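Call for Households: Firkedar Home Organizing Book

Vadonon is looking for households to take part in a book about how people set up the working parts of their homes. The book's working title is Firkedar. It covers kitchens, entryways, laundry areas and closets, and it will be written from visits to real homes and from notes kept by the people who live in them. No decorating experience is needed. We are not looking for finished or photogenic rooms.

What the project is

The author, Kolbrún Vigfúsdóttir, has worked on home interiors for a long time and has written two earlier titles for us on small apartments. Her new book looks at storage and layout decisions: which cabinet gets the plates, where the mail lands, why one drawer holds batteries and tape and takeout menus. She wants to hear how those decisions were made, who made them, and whether anyone in the house disagrees.

Each household will take on one area of the home and make changes to it over six weeks. You pick the area together with Kolbrún at the first visit. Most people will pick a kitchen or an entryway, and that is fine, but we are short on laundry areas and would like more of them.

Who can apply

You can apply if you live within driving distance of Jincombe and expect to stay in the same home through the end of the project. Renters and owners are both welcome. Renters do not need to ask their landlord, as nothing in the project involves drilling, painting or removing fixtures. If your lease has a rule about visitors with photography equipment, check it before you sign up.

We would like a mix of household types:

People living alone
Couples and roommates
Families with children under 10
Homes with more than two generations
People who have moved within the last year
People who have been in the same home for decades

At least one adult has to be the contact person. Everyone else in the home should know about the project and agree to it. Someone who doesn't want to be interviewed or photographed can stay out of it, and the rest of the household can still take part.

Employees of Vadonon and their immediate families can't apply. Professional organizers and interior designers can't apply either, though Kolbrún may contact a few of them separately for a later chapter.

What you will do

There are 2 home visits, one at the start and one at the end. Plan on a full morning for the first. Kolbrún will walk through the area with you, ask how it gets used on a normal day, and draw a floor plan. The photographer, Bent Ladefoged, will take pictures of the area as it is. Please don't clean up beforehand beyond what you would do for a friend coming over. 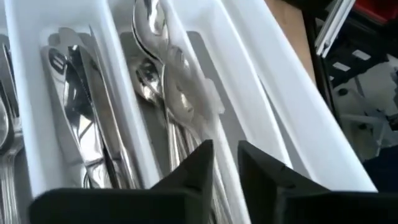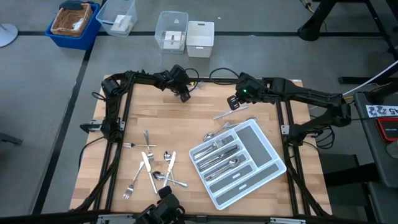
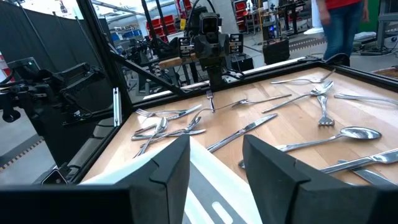
Reading time: 6 minutes

Between the visits you will keep a notebook, which we supply. Write in it whenever you move something, buy something, get rid of something or change your mind. A line or two is enough. If a week goes by with nothing to report, write that down as well. Kolbrún will call once a week at a time you choose, and the calls are usually short.

You make all the decisions about your own home. Kolbrún will make suggestions if you ask for them. She will not tell you to throw things out.

The second visit is shorter. Bent will photograph the area again from the same spots, and Kolbrún will do a recorded interview with everyone who wants to talk. She will take the notebook with her, and it will be mailed back to you after the text is final.

What you get

Each household receives $517, paid in two parts: half after the first visit and the rest when the notebook has been turned in. Payment is by check or bank transfer to the contact person. You are responsible for any taxes on it.

There is also a supply allowance for bins, shelf risers, hooks, drawer dividers and similar items. You buy them yourself and send us the receipts. The allowance doesn't cover furniture, appliances or lighting. Ask before buying if you aren't sure. Anything you buy is yours to keep.

Every household gets one signed copy of the book and a set of Bent's photographs as digital files.

If you drop out after the first visit, you keep the first payment. You don't have to give a reason.

Privacy

The book will use first names only, or a different name if you prefer. Street names, house numbers, school names and workplaces will be left out. Bent will not photograph mail, calendars, medication or computer screens, and you can point out anything else you want kept out of the pictures. You will see the pages about your home before they go to print and can correct facts and ask for personal details to be removed.

Interview recordings are kept until the book is published and then deleted.

How to apply

Fill out the application form on the Firkedar page, or send a letter to Vadonon, P.O. Box 2298, Jincombe. Either way, include:

Who lives in the home, with ages for any children
Whether you rent or own
The area you would most like to work on, and a second choice
What bothers you about it now
What you have already tried
Mornings that are good for visits

Two or three phone snapshots of the area are helpful but not required. Please don't send video. Applications on paper are read the same way as those sent through the form.

Applications are open until the end of January. Arnar Hauksdóttir, the project coordinator, reads them all and will call the households on the short list. Expect a call of fifteen minutes or so. Some of these calls will be made on a Sunday afternoon, as many people are hard to reach during the week. Let us know on the form if you'd rather not be called then.

Everyone who applies will get an answer, including those we can't take. With your permission we will keep your application for a planned follow-up on garages and basements.

Questions about dates, visits or eligibility go to Arnar Hauksdóttir. Questions about payment and receipts go to Cor Groen in accounts. Both can be reached through the contact form; choose "Firkedar households" as the subject.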